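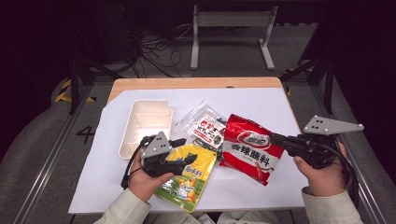 Snack packets and a white tray on a table.

What is a tag team match?

In a tag team match, wrestlers work in pairs. Only one from each team is allowed to fight at a time. The partner waits outside the ropes and holds a short cord tied to the corner.

To swap, the two partners touch hands. This is called a tag. The first wrestler then has to leave the ring.

A team wins if it pins an opponent's shoulders to the mat while the referee counts to 3.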